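April 2025

I did not go out today. It rained from the morning and I had promised myself to finish the letter M in my card box, so I made a large pot of tea and sat down at the table with the records around me on the floor.

I should write for myself what the box is, because in ten years I will perhaps not remember why I began. It is an index of my records and also of the books about records. When I moved to this country I left most of the collection in my brother's cellar, and when it finally came to me nothing was in order any more. The sleeves were good but the sequence was lost. So I started to write a card for each one: who plays, who made the recording, which label, which pressing, where I bought it and what I paid, if I still know it. I know that people do this on the computer now. I tried it. I typed for one winter and then I never looked at what I had typed. A card I take in the hand, and I read also the card in front of it and the card behind it.

The letter M is difficult. The Montecinos records alone took me until lunch. Some of them say Montecinos on the spine, some say Trio Montecinos, and one says only the name of the song, as if the band was ashamed. The reference book I use puts the trio in a separate entry, and I do not agree with it. It is the same guitar. You hear it in the first minute, the way the low string is a little late. I have put all of them together and written a small card that sends the reader from one name to the other. The reader is me, of course, but I like to be polite to him.

In the afternoon I had a problem with the label Stellitz. The book says that Stellitz made 70 long-playing records before it closed. I have one with a higher number than that. I looked at the label with a lamp and the number is clear, it is not a scratch and not a printing spot. Either the book is wrong, or the label jumped over some numbers, as small labels sometimes did to look bigger. I will write to the publisher. I wrote to him once before, on the matter of the bass player on the second Flavivell record, and I had a very kind answer, but in the new edition the mistake was still there. It is not an angry feeling that I have. I understand that one person cannot listen to everything. But when a book is so heavy and costs so much, you believe it, and then the mistake goes from this book into the next one, and after some years it is simply true.

I listened to Flavivell while I wrote, the first record, both sides. I had forgotten how short it is. My opinion has changed since I last heard it. I used to find the singing cold and now I think he was only careful, like a person who speaks in a room where somebody sleeps. The last song on side two has three verses and in the third he changes one word, and I had never noticed which. I wrote it on the back of the card. This is not a proper place for it, a card should have facts, but I will find it there again.
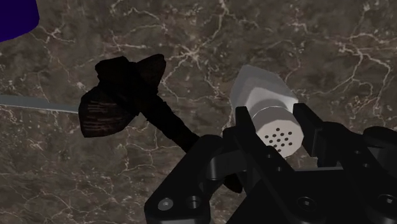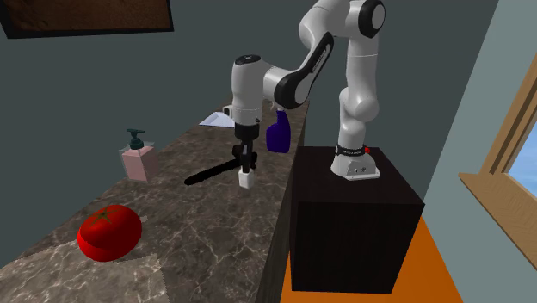 There is still the Iten record, which I have had since the market before Easter and have not filed. It has no name of a player on the sleeve, no year, only the word Iten and a catalogue number on the back that ends in 8. I have put it under I for the moment and I am not happy with this, because Iten could be the band, or the place, or the title. I played it twice this evening. It is slow music, an organ and some kind of brushed drum, and the melody does not go straight anywhere, it forks and goes off to the side like the white veins in the brown marble, so that when I tried to sing it afterwards in the kitchen I was lost after a few notes. I am sure that I know the organ player. I have heard these hands on another record and I cannot say which one. It will come to me in bed or it will not come.

Tomorrow the letter N, which is thin. I must buy more cards, and the ones with lines this time, because my writing climbs up on the right side. Also ask at the shop if they still keep the old paper catalogues. If Stellitz had a list printed, they might have it in the back room.

The rain has stopped now. I put the records back except Iten, which I left on the player.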